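课程实践 / 学生作业展示 / 生活与设计

从一张餐桌开始:宿舍共用厨房餐具收纳实践报告

这份报告写的是我们小组在十一月做的一件小事:把宿舍楼共用厨房里的餐具重新整理一遍,顺便想一想,一套餐具从柜子里走到桌上,中间到底要经过多少次翻找。题目听上去不大,可是我们三个人前前后后忙了好几个星期,写着写着才发现想说的话还真不少,请老师和同学们多包涵!

一、为什么选这个题目

我们这层楼住着 60 个人,来自好几个国家,厨房只有一间。早上七点多大家还客客气气,到了晚饭时间就热闹了,有人找锅盖,有人找勺子,有人举着刚煮好的面站在抽屉前面,一层一层地拉开看(面都要坨了)。隔壁房间的 Niilo Savolainen 很喜欢吃面,筷子用得比我还稳,他有一次跟我抱怨,说抽屉里的筷子总是长短不一,花纹也对不上,配一双要配半天。我听了觉得好笑,又觉得他说得很对,这个题目就是这么来的。

指导老师 Pirjo Niskanen 建议我们别急着买收纳盒,先把“成套”这件事弄明白。她的原话是:“先看看大家怎么拿,再决定怎么放。”于是我们先做了问卷,又在厨房里观察了几个晚上,把大家取餐具的顺序记在本子上。预算方面,学院给小组的材料费是 1,000 元,我们希望尽量少花,能用旧东西就用旧东西。

二、分类的办法

最初的方案是按材料分,瓷的归瓷的,金属的归金属的,看上去很整齐,试用了两天就有人来提意见。吃一碗汤面要筷子也要勺子,按材料放就得开两个抽屉。后来我们改成按“一顿饭”来分,把同一顿饭会用到的东西放在一起,用托盘端出来,吃完洗干净再整盘放回去。 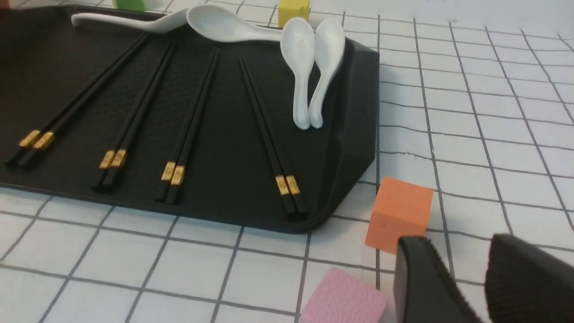 托盘的好处,我小时候在外婆家就体会过。外婆摆饭从来不一样一样地拿,总是一个大盘端上来,家里人围着自己取,热热闹闹的。我们这次也照着这个思路,筷子一双一双并排放在黑色托盘里,白瓷勺子摆在另一头,谁来吃饭就顺手取一份。筷子粗的一端有金色的箍,上面压着小花纹,配对的时候看这里最方便,Niilo 说他终于不用在灯下比来比去了。至于筷子头要不要都朝同一个方向,我们组里争论过一阵,最后决定不作硬性规定,只要成双就好,毕竟是过日子用的东西,不必摆得像展览。

三、试用和反馈

试用期里我们在冰箱门上贴了一张纸,请大家随手写意见。写得最多的是“托盘放在哪里”。原先放在水槽旁边,洗碗的时候容易溅到水,后来挪到靠窗的矮柜上,拿取也不挡路。还有同学希望边缘高一点,端着走的时候勺子不会滑出去。我们比较了 Hakala 和 Trostar 两家的目录,Hakala 的边高一些,价钱也合适,可惜尺寸放不进矮柜,只好先记在本子里,留给下一组同学参考。 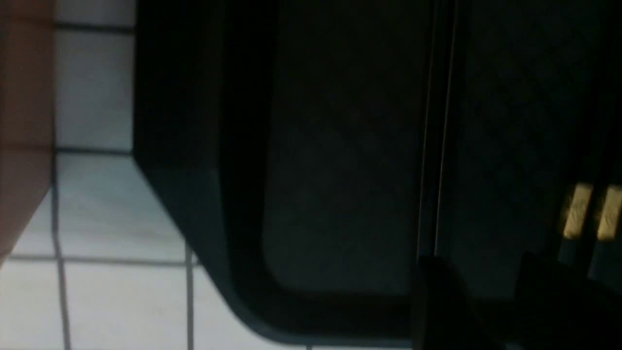 另一条意见和清洁有关。表面有细纹的托盘防滑,可是纹路里容易积灰,单用湿布抹不太干净。我们试下来,用软毛刷蘸一点洗洁精,顺着纹路刷,再用干布擦一遍,效果最好。这件事现在写进了厨房值日表,每个值日小组轮到的时候做一次。有位同学还在纸上画了一只正在刷盘子的小熊,我们舍不得扔,一起贴进了过程记录本。

四、一点体会

做这个项目之前,我以为收纳就是把东西藏起来,越看不见越好。真正住在一起的人多了,才明白东西要让别人也找得到,连第一次进厨房的新同学也能自己摆好一桌饭。Pirjo 老师来看的那个傍晚,我们煮了一大锅番茄鸡蛋面,她自己去矮柜上取的餐具,一句话也没问我们,我心里高兴了好久!

不足的地方也有。叉子和餐刀还没有找到合适的安排,碗的大小也不统一,叠起来总是歪的。问卷里关于早餐的部分收得太少,没能写进正文。材料费还有剩余,组员们商量后打算留着添几块擦碗布。

相关作品

宿舍玄关的鞋架改造
Skondell 旧木椅修复记录
Zeris 台灯的拆解与再利用
共用冰箱标签设计小结
阳台晾衣空间调查报告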